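Pireo opens second teaching room for robot arms in Baltungate

Published in April

Pireo has opened a second room in its Baltungate building where operators show robot arms how to do simple kitchen and table work. The room started with two stations and will have 12 before the end of summer, the company said.

Operators guide an arm from a short distance with a hand controller, and every movement is saved together with the camera view. The first room, which works since last autumn, has collected 1,601 accepted demonstrations. Of these, 630 are for one family of tasks: putting food items into a container and taking them out again. The present exercise in the new room uses toy vegetables, a wicker basket and a white table.

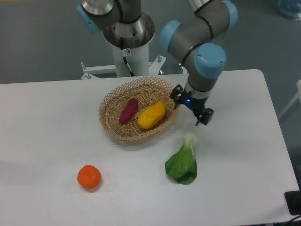
How long does a new operator need before the recordings are good enough to keep?

Most people need two or three shifts. In the first shift the movements are usually too fast, and the operator often stops in the middle to think, so these recordings are put aside.

The controllers come from Ghasemi, a small workshop in the same town. An older version was heavy for the wrist – operators complained after one hour – and the new one has a softer handle and a lighter cable. Pireo also tried moving the arms directly by hand, but for tasks with two arms this was tiring and the operator's body was blocking the camera.

The company employs 46 people and is looking for more operators for the evening shift, from 4 p.m. Experience with robots is not required. Training is paid and is given in the first room.

A similar room is planned in Brora, but the lease is not signed yet.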